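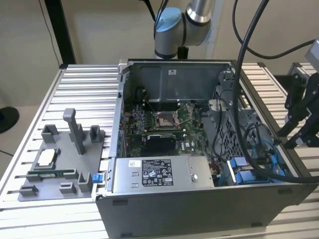 3.2 Materials and bench layout

All sessions used retired office desktops from the Mernstead refurbishing shop. We chose desktops over laptops for two reasons. The shop had a steady supply of them, and the parts inside can be reached without heat or solvents. Every machine had been wiped and had passed a visual check for burst capacitors before it came to us. Machines with cracked boards or bent sockets were set aside and are not part of the results.

Figure 2 shows a tower in the position used for the whole study. It is laid on its side with the side panel off, so that the motherboard faces up. The processor socket is empty and its lever is raised. The expansion card is still plugged in, and the power supply is in its place at the lower middle of the case. A gray 3D-printed plate with holders sits on the table to the left of the tower.

Figure 2. Desktop tower on the slatted work table, side panel removed, with the parts plate at left.

Laying the tower down was an early decision. In the pilot, Perihan Akbulut worked on upright machines, as is usual in the shop, and two problems came up often. Screws dropped to the bottom of the case and had to be fished out, and the expansion card sagged once its bracket screw was gone, which put strain on the slot. With the case flat, a dropped screw usually stays on the board where it can be seen. The cost is table space. A tower on its side takes up most of the working area, and the plate has to share what is left.

3.3 Order of removal

We compared 2 removal orders. In the first, which we call board-first, the worker starts with the processor and memory, then takes out the expansion card, and leaves the power supply and drives for last. In the second, supply-first, the power supply comes out at the start and the worker moves inward from there. The Yazdani manual, which the shop had followed until then, recommends supply-first on the grounds that it opens up the most room.

Each order was carried out on 12 machines. Ebony Whitelaw did half of each set and Akbulut did the other half. Both had worked in the shop for more than a year and both knew this style of case well. The orders were alternated so that neither worker did the same one twice in a row.

For both orders the following rules applied. The worker grounded herself on bare chassis metal before touching the board. Cables were unplugged by the connector, never by the wire. A part that did not come free with light force was left alone until the latch or screw holding it had been found. Screws went into the plate or a covered cup and were not put down on the table, where they can fall through the slats.

3.4 Handling of cables

Cables caused more delay than any single part. Thin data cables are light and springy, and when a drive is unplugged the free end tends to swing back across the board. In board-first sessions this mattered little, as the board had already been cleared of its loose parts. In supply-first sessions the worker had to hold cables aside while she reached for the memory, and in 9 of the 12 machines she stopped at least once to tuck them away again.

We did not tie the cables down. Funeck clips were tried in the pilot and they held well, but putting them on and taking them off used up the time they saved.

3.5 What was recorded

For each machine we noted the time from first touch to last part out, the number of pauses, and any damage. A pause was counted when both hands left the work. Damage was checked afterward by a third person at the Gurkach test bench, who was not told which order had been used. Socket pins were checked under a magnifier, and memory and expansion cards were tested in a known good machine.

Time spent opening the side panel was left out. Some panels stick and some do not, and this has nothing to do with the order of removal. Sessions were held in June, in the morning, with a break of 10 minutes between machines.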